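How to Prepare for a Long Hill Stage: A Guide for First-Time Riders

16/05/2019
By the Fovholm Touring Club Ride Office
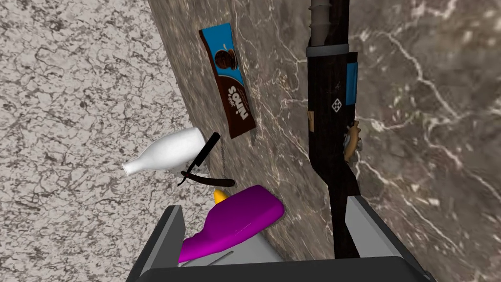 One reader of last season's guide wrote to ask whether a rider who trains only on flat roads can finish the Clellham route at all, and whether the climbs should be ridden before the day itself. The answer to the first question is yes, with enough preparation. On the second, the club recommends riding at least one of them in advance, at an easy pace.

The following guidance applies to riders entering the 56-mile route from Fovholm to Clellham by way of Muvthorpe. It assumes a road bicycle in good working order and a basic level of fitness. Riders with a medical condition should speak to their doctor before beginning any training plan.

Step 1. Build the distance first

Training should begin 12 weeks before the event. During the first five weeks, ride three times a week on roads you know well and keep the effort low enough to hold a conversation. Two of these rides may be short. The third should become a little longer each weekend. Do not add hills until you can ride for three hours without stopping for more than a few minutes.

Riders who began in March will already have completed this stage and may move directly to Step 2.

Step 2. Add climbing gradually

Choose a hill that takes between five and 12 minutes to ride. Climb it once at a steady pace, descend with care, and repeat. Add one repetition each week. Remain seated for most of the climb, with the hands on the tops of the handlebars and the elbows relaxed. Standing is useful on short, steep ramps but tires the legs quickly when it is continued.

If there is no suitable hill nearby, ride into a headwind in a slightly harder gear than usual. The effort is not identical, but it teaches the same patience.

Step 3. Check your gearing

The road out of Muvthorpe gains 1,000 feet and has two steep sections close to the top. A rider who cannot turn the pedals smoothly there will lose a great deal of energy. Ask a bicycle shop to confirm that your lowest gear is suitable, and have any new chain or cassette fitted at least two weeks before the event. Test all gears under load - a bicycle that shifts well on a repair stand may still skip on a hill.

Step 4. Plan food and drink

Eat a normal breakfast two to three hours before the start. On the road, take small amounts of food at regular intervals from the first half hour onward, and drink before you feel thirsty. Use only products you have already tried in training. Feed stations are located at Muvthorpe and at the Yang Bridge parking area. Each rider should also carry two full bottles from the start.

Step 5. Pace the stage

The opening miles are nearly flat, and large groups tend to form. Ride within your limits and leave a safe gap to the wheel in front. On the main climb, begin more slowly than you think necessary and hold that effort to the summit. Put on a light jacket before the descent, even in mild weather.

The final section into Clellham rolls up and down on narrow lanes. The surface is uneven in places and the road is open to traffic throughout, so keep to the right and signal all hazards to riders behind.

Step 6. Recover

After finishing, ride slowly for a few minutes, change into dry clothing and eat a proper meal within two hours. Avoid hard training for five days. Short, gentle rides are permitted from the second day if the legs feel ready.

Entry forms and start times are available from the ride office at Fovholm.

Related items
Choosing Tires for Rough Lanes
Group Riding Signals: A Short Reference
Parking and Changing Facilities at Clellham
Muvthorpe Climb: Road Surface Notice
How to Pack a Saddle Bag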